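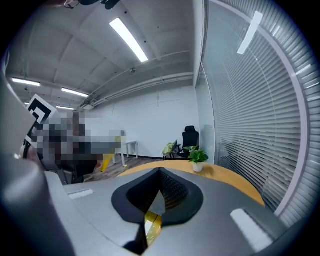
Photo: Ikcombe Post / reader submission

Bring back the big table. That's the whole argument really, but I've been given space so I'll use it.

Coltness library had one until May. Long thing, scratched, seated a dozen if you budged up. Gone now. In its place, little round ones for two, and a row of stools facing a wall. Who sits facing a wall? People with laptops, apparently.

I learned to read a newspaper at that table, upside down, from across it. You heard things. Whose bus was late, which dentist was taking on. Rubbish mostly. But you knew who lived near you.

The council says the new layout gives 3 more seats. Fine. It cost 500 pounds just to take the old table away, and teh Sarmiento Street branch is next on the list. Cafes are the same, all nooks. Even my sister's kitchen has a breakfast bar now, two stools, and four people live there.

I'm not against wood or varnish or small. Small is fine at home. A public room should make you ask a stranger to shift thier coat.

There is a petition at the desk in Ikcombe, next to the leaflets. Sign it before they run out of tables to save.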